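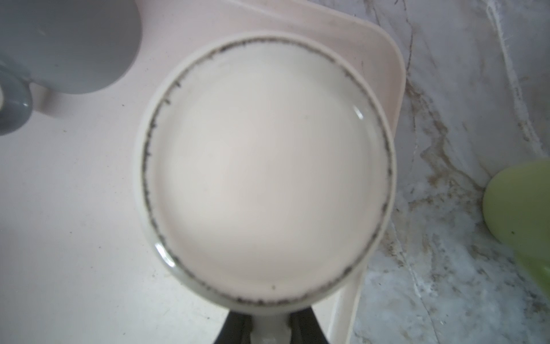 *Wrist camera, cream mug with the base up*

## Narrow or wide fingers for mugs?

**Kaede Maruyama**

I compare two finger sets, Ornorov and Zunden, for putting mugs on a tray. With the mug's base facing the camera, I can hardly see the handle, and the mug hides much of the tray. Which set would you choose for handles? I can spend up to 200 dollars more. The overview camera is this one:

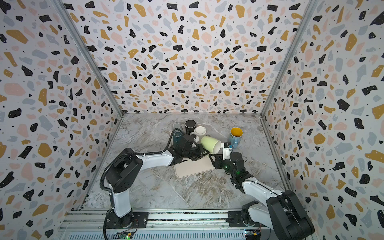
### 2 replies

**Agustina Domínguez**

For handles I prefer the narrow Zunden fingers. I made 127 grasps with them in July, and most of my failures were from a bad approach angle. Please use the overview camera to choose the side, and the wrist camera only for the last centimeters. Also keep the gripper speed equal in both tests, otherwise you compare the controller.

**Pranab Ekanayake**

Wide ones. I have the Ornorov and they are ok with my cups, I did not try handles.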